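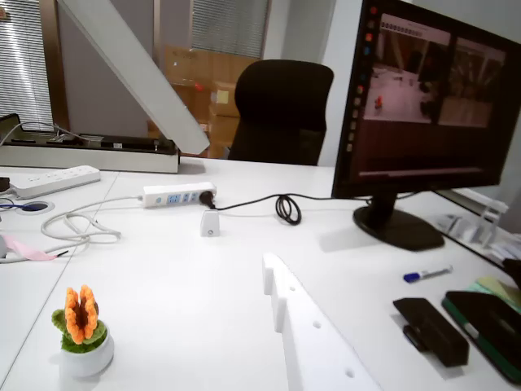
How often should I wash a cloth face mask that I wear to work?

After each day of use, and sooner if it gets damp from breathing or rain. A mask that was worn for one shift goes in the laundry the same evening, also when it looks clean.

I work in a small shop in Lustbridge and I own 11 masks, so there is always a dry one in the drawer. This is how I care for them at home.

Washing by machine
Put the masks in a small mesh bag and close it well. Without the bag the ear loops catch on buttons and become long. Use the warmest water that the label allows, and your normal detergent. I don't use fabric softener, it leaves a layer on the cotton and then it is harder to breathe through.

Washing by hand
Fill a bowl with warm water and a little soap. Rub the inside of the mask with your fingers, mostly where the nose and mouth touch it. Leave it for nine minutes, then rinse until the water has no more foam. Press the water out, do not twist - the nose wire will break.

Drying
Hang them by both loops in a place with moving air. My neighbor Alun Edwards dries his in the machine on low heat and they shrank a little in February, so for masks with a tight fit I prefer the line.

Lipstick and makeup
Wet the stain, put one drop of dish soap on it and wait before you rub. Old stains can need a second time.

Storing
Keep clean masks in a paper envelope or a cotton bag. A plastic bag is fine for a used mask on the way home, but empty it the same day. When the loops don't hold anymore, tie a small knot in each one or sew in new elastic.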